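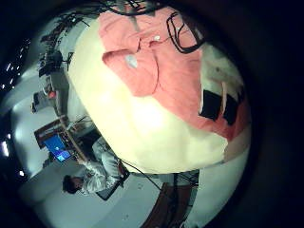 Colleen Fehr liest wieder: neues Buch, neue Termine, und ich darf mit

Ihr Lieben, ich hatte ja schon im letzten Beitrag angedeutet, dass sich bei meiner Lieblingsautorin aus Nevberg etwas tut. Jetzt darf ich es endlich schreiben: Colleen Fehr bringt im Dezember ihren zweiten Erzählband heraus! Er heißt »Landry«, erscheint im kleinen Mundell Verlag und startet mit einer Auflage von 500 Stück. Für einen Verlag, der bisher fast nur Lyrik gemacht hat, ist das eine Hausnummer.

Wer Colleen noch nicht kennt: Sie hat lange als Gerichtsdolmetscherin gearbeitet und nebenbei geschrieben, meistens morgens im Zug. Ihr erstes Buch habe ich damals an einem Wochenende weggelesen und danach an drei Freundinnen verliehen (eine davon hat es immer noch, liebe Grüße). Darin ging es um Nachbarn, die sich jahrelang Zettel schreiben. Diesmal sind es Geschwister. Landry ist der Name des Hauses, das vier Schwestern gemeinsam erben und das keine von ihnen haben will. Jede Geschichte gehört einer anderen Schwester, und die letzte, sagt Colleen, gehört der Mutter.

Ich durfte das Manuskript vorab lesen, 267 Seiten, und ich habe im Kapitel mit der Tiefkühltruhe laut gelacht und zwei Seiten später geheult. Mehr verrate ich nicht! Nur so viel: Die zweitälteste Schwester ist mir fürchterlich auf die Nerven gegangen, bis ich gemerkt habe, dass ich genauso telefoniere wie sie.

Am Telefon war Colleen ziemlich aufgekratzt. »Ich habe die erste Geschichte neunmal umgeschrieben und dann doch wieder die zweite Fassung genommen«, hat sie mir erzählt. Ihr Lektor Gordon Nguyen habe das mit Fassung getragen, er wollte allerdings auch den Titel ändern. Da ist sie hart geblieben. Gut so, finde ich.

Die Premiere ist an einem Dienstag um 19.30 Uhr in der Buchhandlung Plernomness, hinten im Raum mit den Reisebüchern. Dort passen bis zu 25 Leute hinein, also meldet euch bitte vorher im Laden an, entweder direkt an der Kasse oder telefonisch. Der Eintritt ist frei. Colleen liest zwei Geschichten, danach gibt es ein Gespräch, und das Gespräch führe – ich! Ich habe so etwas erst einmal gemacht, bei einer Schullesung, und damals hat mich ein Elfjähriger an die Wand diskutiert. Schickt mir also gern eure Fragen, am liebsten als Kommentar unter diesem Beitrag. Die zum Nachnamen der Familie habe ich schon notiert, die kam jetzt mehrfach.

Wer es nicht nach Nevberg schafft: Im neuen Jahr sind weitere Lesungen geplant, die Orte stehen noch nicht fest. Sobald ich etwas höre, trage ich es hier nach. Vorbestellen könnt ihr das Buch ab sofort in jeder Buchhandlung, signierte Exemplare gibt es nur im Plernomness.

Und dann noch kurz in eigener Sache: Der Newsletter zu diesem Blog hat seit gestern 1031 Abonnentinnen und Abonnenten. Danke euch! Unter allen, die bis zur Premiere dabei sind, verlose ich mein zweites Exemplar von »Landry«. Das erste behalte ich, da stehen schon meine Bleistiftstriche drin.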